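The paperwork cabinet, finished in April

I moved to Donenstead with nine boxes of paper. Some of it was mine, some was my mother's, and a good part of it was manuals for things I no longer own. The boxes sat along the wall of the spare room for two winters. Every time I needed the car title or a tax form I opened three of them and put the lids back on the wrong ones.

In the new year I decided the paper had to fit in one cabinet, and whatever didn't fit would go. I am writing down how I did it, mostly so I remember the system, and partly for Wilma Van Beek, who asked about it twice in the comments and has her own boxes.

The cabinet came from Van Acker, the used office furniture place past the rail crossing. I paid $60 for it. They had a taller one in metal for $80 with a lock, but I don't need a lock and I didn't want metal in that room. Toon Visser helped me carry it up the stairs. We took the doors off first and put them back on in the room, and the hinges needed a second adjustment the next morning before the doors would meet in the middle.

Sorting took most of the time. I worked an hour in the evening, after supper, and stopped when the hour was up even if a box was half done. I made piles on the floor: house, car, medical, taxes, family, and a pile for anything I didn't understand. That last pile was the tallest for the first week. Most of it was old insurance mail, including a whole series of letters from 2000 about a policy my mother had already canceled. I kept the cancellation letter for sentimental reasons and shredded the others.

For the folders I tried two kinds. The Lunari ones are stiff and stand up well, but the flap is tight and I kept bending the corners of the pages getting them in. The Pestari ones are softer and they lie flat, and I went with those for nearly everything. I bought a pack of 60 labels and have used fewer than half. I write the labels by hand in pencil first and go over them in pen a month later, if the folder is still called the same thing.

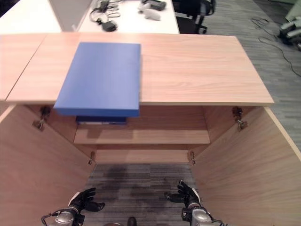

Flat storage is what I settled on in the end, with everything lying down in short stacks. I had planned to stand the folders up like books, but they slumped sideways as soon as I took one out, and I didn't want to buy dividers. With only the one shelf across the middle, it would be easy to pile things too high, so I keep the stacks low enough that I can slide out the bottom folder without lifting the others. Whatever I am working on goes up on the flat top, like the blue one there, which is sticking out past the front edge the way things do when I have been going back and forth. At the end of the evening it goes inside and the doors get closed. I have kept to that rule most evenings.

The house papers are the ones I look for most, so they get the best spot, right at the front where I can reach them standing up. Taxes are behind them by year. Medical is next to taxes, and it has turned out to be the thinnest stack now that the old pharmacy receipts are gone. Family papers are split in two. Birth certificates and the like are in one folder, and my mother's letters are in another, which I have not sorted and may not.

Manuals were the hardest to be strict about. I kept the furnace, the water heater, the washer and the sewing machine. Everything else I can look up if I have to. I threw out the manual for a bread maker I gave away before I moved, and one for a radio I don't remember owning.

A few things I would do differently. I would buy the folders after sorting and not before. I would also measure the longest papers, because the house survey is oversized and I had to fold it once more than it wanted to be folded. And I would have started with the newest box, which had nearly everything I need in a normal year.

The carpet in that room is the next job. It is gray with a stripe and it has stains that were there when I came. I have tried two cleaners on it so far and neither did much. Wilma, if you still have the name of the man who did your hallway, please send it to me.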